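Mrema Practice Plate for School and Club Robot Arms

Price: £309 for one plate, or £500 for a pair
In stock, posted from our Vurkholm workshop
Page last changed: 20 April 2020

Hello! I'm Naomi Temba and I run the Thursdayless robotics club at Vurkholm (we meet whenever the hall is free, hence the name). I drew the first Mrema plate for our own team when we entered the Brasen Cup, and so many other clubs asked for one that I ended up putting it on the shop page.

What you get is a wide aluminium plate with rounded grooves milled into the top. Your students program the arm to follow the grooves, first slowly and a bit nervously, then faster as they get cheeky. There's a long groove to warm up on, a straighter one for speed runs, and a winding S in the middle that everybody thinks is easy until they try it. The big round hole with the raised ring is our "harbour", where a run finishes. The little drilled holes are for finding your position before you start, and they're a lovely way in to teaching coordinates (my Year 9s argued over them for a whole evening, very happily).

We like to lay ours at an angle on the steel table. If the plate is always square to the arm, students just copy last week's numbers, and I want them to work it out again! 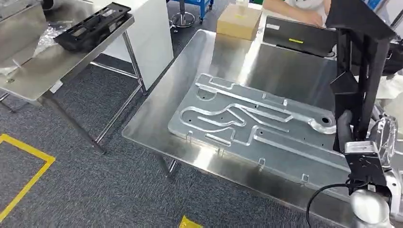
What's in the box

One Mrema plate, edges smoothed by hand
One foam wrap, which is worth keeping for competition trips
A printed booklet with 23 tasks, from "touch the first hole" to the full S with a turn at the end
A score sheet you can photocopy as often as you like

Will it work with our arm?

Probably, yes. Our club uses the Urevex kit and I wrote the booklet with that in mind, but the tasks are all in plain words, so you can use them with whatever software you've got. You'll need a flat, sturdy table and enough reach to get to the far end of the plate. The arm and gripper aren't included, sorry. If you're stuck, send me a sketch of your table with a few measurements on it and I'll tell you what I think.

A few things I've learned

Start with a soft tip, such as a felt pen or a bit of sponge on a stick. Metal on metal makes a horrible noise and leaves scratches. Wipe the grooves out after each session with a dry cloth. And do let the quiet ones have the first go now and then.

Ordering

Schools can pay by invoice, just put your order number in the notes box. Postage is free on pairs. The next batch goes on the mill in November, so if you'd like your club's name engraved on the back, please ask before then.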